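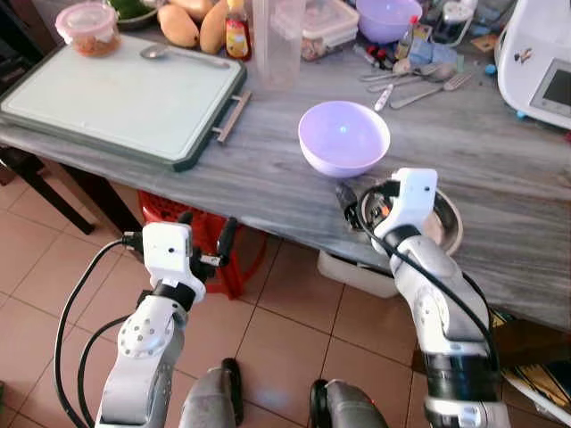 prepshift_lead
Member, kitchen & catering board

Two arms on prep since June, how do you split the work??

Small meal prep place in Gindby, we cook for 3 offices and a daycare. Owner signed up with Catis and now there's a two-arm robot at the prep table. It does bowls and tubs mostly. Picks up the steel bowl by the rim, moves it, sets it down. Right arm does most of it, left one waits around with its fingers open a lot of the time.

My problem is the people not the arms. Used to be whoever was on prep set the table how they liked. Cutting board on the left, spoon left on the board, fruit and sauce bottles along the back, forks and spoons wherever. Worked fine for us. Now the Catis guy wants a "home spot" for everything, and my crew feels like they're cleaning up for a machine.

Also nobody knows who is in charge of it. If a bowl ends up in the wrong spot do you stop the arm, do you move the bowl, do you call me. I get called for everything. Thursday I didn't get to sit down once.
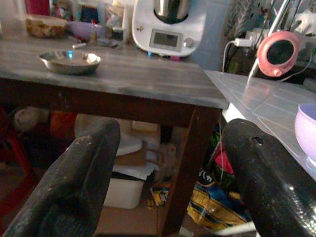

And the hours. 475 tubs on a normal day, 700 when the daycare has an event. Owner says no one loses shifts but he also didn't replace the dishwasher who quit, so people do the math. What did you tell your crew? Did you write new job descriptions or just wing it?

bellamy_back_kitchen
Regular

We got ours a year ago in Bellamy. Wing it for a month, then write it down. What we did:

One person per shift is the stop person. Only they press stop and only they restart. Put the name on the whiteboard. Calls to me went way down after that.

Home spots only for what the arms touch. For us that's bowls and tubs. Everything else stays how the cooks want it, and tell them so out loud, it matters. My crew was mad until I said the knives and boards were still theirs.

15 minutes at start of shift to set the table, paid, on the schedule. We didn't schedule it at first and people were coming in early for free, which is a wage problem so dont do that.

On hours I can't help much. Get the owner to say it himself in front of everybody. Coming from you it sounds like a rumor. And ask about the dishwasher job while he's standing there.

Wrote about half a page for the job description. Added "sets up and watches the arms" and asked for a raise for the stop person. Got a small one.

dilport77
New member

we have one in Dilport and the cooks just work around it. clear the junk off the table and under it too, bins and bags end up where people stand. the rest sorts itself out

prepshift_lead

Thanks both. Stop person starts tomorow. Going to ask about the raise before I tell anyone their on the list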